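The Second Life of the Shopping Bag

In Clesville, the plastic bag ordinance took effect in August, and most of the talk since then has been about checkout lines. Less has been said about the bags already sitting in people's homes.

The city's 253 licensed food sellers may no longer hand out thin plastic at the register. Paper costs 20 cents. The corner stores on Cartwright Street ran through their old stock in the last weeks of July, and several of them doubled up every order to get rid of it. Those bags went home with customers, and many are still in use.

Thin bags are hard to recycle. They wrap around the sorting equipment at the Jirkar transfer station, where crews stop the line to cut them loose. The station sent 2,920 pounds of tangled film to the landfill last year. Most of it came from residents who had put bags in the blue bin believing they belonged there.

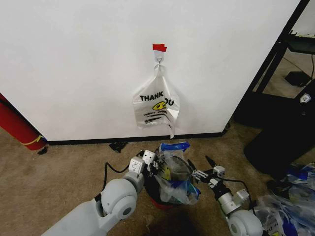
Reuse is the simpler answer, and people in Clesville were doing it long before the city took an interest. A grocery bag lines a bathroom trash can. It carries wet swimsuits home from the lake, keeps paint rollers soft overnight and covers tomato plants when frost comes early. A bag in fair shape can make several trips to the store before the handles stretch.

The city also set up drop-off barrels for clean film at the library and the two fire stations. Tomano, a small company on the east side, collects it and presses it into deck boards and parking stops. The company says it can take bags, bread wrappers and dry cleaning covers, but no receipts and no food. One greasy bag can spoil a bale.

Store owners are split. Some like the savings. Others say customers who walk in for milk and end up buying a full basket now put things back — a real loss for a small shop. A group of them asked the city for 200 free cloth bags per store to give to regulars. The council will take up the request this winter, along with a proposal to drop the paper fee for anyone paying with food benefits.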